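# Which push buttons for a garden railway control panel, and do the coloured bits on the back matter?

Hello all. I've been a reader here for ages but I've not asked anything before, so forgive me if this rambles. I'm putting together a little control panel for the garden railway, to live on the shelf just inside the shed door, and I've finally got as far as laying the bits out on the table and having a good think.

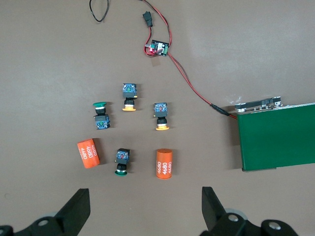
**Maurya:** Before you drill anything, work out which of those buttons make a circuit when pressed and which ones break it. I spent a whole evening chasing a fault on mine that was only the wrong block behind the right cap.

Thank you Maurya, I've moved your comment up here as it's really the heart of what I wanted to ask! I've got two buttons with yellow caps and two with green, all with the blue contact blocks on the back. I had assumed they were the same apart from the cap, but the little coloured pieces inside the blocks aren't all alike. The lowest one has a green cap and a red piece in its block, while the green one over on the left shows a bit of green. Does that mean they do different jobs? My plan was green for "train off you go" and yellow for the points, and I'd rather like each colour to behave the same way whichever one I press. The grandchildren will be driving, so it needs to be simple.

I was also going to mount the lot in a sloping lid about 10 inches wide. Is that enough room for four buttons and small fingers?

---

**Kollow**

What a nice project, and yes, your hunch is a good one. On a lot of these industrial buttons the cap and the block are separate choices. The cap colour is for the person pressing it, and the coloured piece in the block is there for whoever does the wiring. The usual habit is green for normally open (nothing flows until you press) and red for normally closed (it flows until you press). So it's perfectly possible to have a green cap on a normally closed block, which sounds like what you have there.

I wouldn't trust the colour on its own, though, especially if the buttons came second-hand or as a mixed lot. Get a cheap multimeter, set it to the continuity beep, and put a probe on each terminal with nothing else connected. If it beeps only while you hold the button down, it's normally open. If it beeps until you press, it's normally closed. Do all four and put a scrap of masking tape on each with NO or NC written on it, and you'll thank yourself in April when you've forgotten the whole thing.

For "off you go" you almost certainly want normally open. The normally closed ones are handy for a stop button, so hang on to them even if they don't suit this panel. On most makes you can buy the blocks separately and swap them over, but do check how yours are fixed before you pull at anything, as some clip and some are screwed.

As for the lid, 10 inches is plenty for four in a row. I'd cut a strip of cardboard first and let the smallest driver have a go at it with the holes drawn on.

---

**Vutulent**

Get a meter. Mine took 10 minutes to sort a whole tin of them.

---

**Zineck**

Agree with the above about testing them. One thing to add: buttons like this often spring back, so if you press for the points the current only flows while your finger is there. That's just what you want with solenoid point motors, which don't like being held on, and I'd tell the grandchildren "quick press and let go" from the start. Check whether yours spring back or stay in, as both sorts are made.

Leave some slack in the wires too, enough to lift the lid right off and lay it upside down on the bench. I cut mine too short and had to redo the lot, and it was raining.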